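Fleten's second album, and a week of listening to it

The new Fleten record came out in November and I have played it most days since. I bought the vinyl, which was pressed in a run of 300, and I also have the download that comes with it. Most of what follows is based on the download, as I listen at work in the mornings before the phones start.

For anyone who missed the first one, Fleten is a four-piece that plays slow instrumental music with a lot of organ in it. The debut was called Agbeko and it was recorded in a church hall over one winter. I gave it a good write-up on this blog at the time and then hardly played it again until spring, when it clicked. I mention this so you know I have been wrong about this band before, at least on timing.

The new one is called Gerberg. It has seven tracks and runs a little under forty minutes. The organ is still there but it has been pushed back in the mix, and the bass is a lot louder than it used to be. On the opening track the bass plays the same five notes for almost the whole length while the drums change underneath it. I thought this was dull the first two times. Now it is the track I put on first.

Track two is the single. It's fine. There is a guitar part in the last minute that sounds like it was recorded in a different room, with a lot more echo than anything else on the record, and I would like to know if that was a choice or just how the take came out.

Tracks three and four run together without a gap. On the vinyl this is where side one ends, so the fourth track stops dead on its last chord and the needle lifts. On the download it goes straight into track five and you lose that. If you have the choice, get the vinyl for this reason alone. My copy has some surface noise on side two but nothing I would send back.

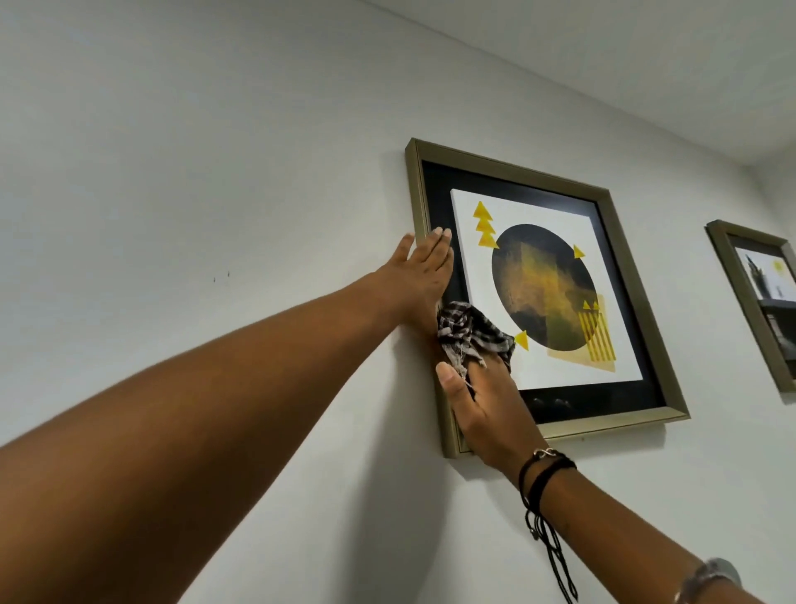
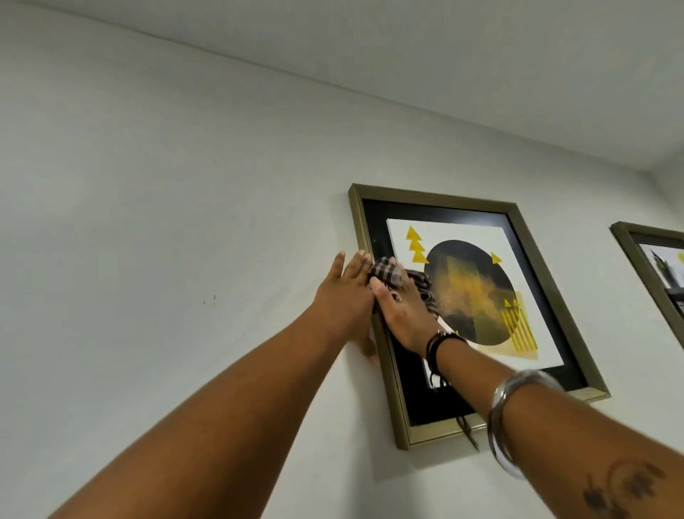 Bedora wrote in after my short note about the single last month and disagreed with me on nearly everything. The echo on the guitar is the best thing on it, according to Bedora, and the band have been playing it that way live for a year, with the guitarist turning the amp to face the back wall. The same message said I was hearing the organ as quiet when it had only moved lower, down into the range where the bass sits, and that I should try the record on proper speakers.

So I did. I took it home and played side one on the big speakers with the volume up. Bedora is right about the organ. It is under the bass for most of the first track, holding one long note, and on my work headphones I could not hear it at all. I still don't care for the guitar.

Side two is where I have more trouble. Track five is nine minutes long and I think it has five minutes of ideas. There is a good section in the middle where everything drops out except the drums and a kind of low hum, and then the whole band comes back in and plays the opening part again with no changes. Track six is short, pretty and over before you notice it. The last track is the only one with a voice on it, humming and no words, and I have gone back and forth on whether it belongs. This week I think it does.

The sound overall is cleaner than Agbeko. I miss some of the hiss and the chairs creaking, but I can hear the drummer's brushes now, and on the old record I couldn't.

I saw them play on the last tour, in a room that holds 200, and it was full. They did the whole of the first album in order and then one new piece, which I am fairly sure was an early version of track five. It was shorter then. They are going out again in the spring and I plan to go, though the nearest date is a two-hour drive and the start time listed is 9:30 p.m., so I may end up staying over.

The download page shows 1,032 sales as of this morning, which seems good for a band that does no advertising that I can see. The vinyl still had copies left when I last looked. Mine took eight days to arrive and came well packed, with a lyric sheet that has no lyrics on it, only the track names and the recording credits.

Next post will be the tape I have been promising to write up since summer. I have to find something to play it on first.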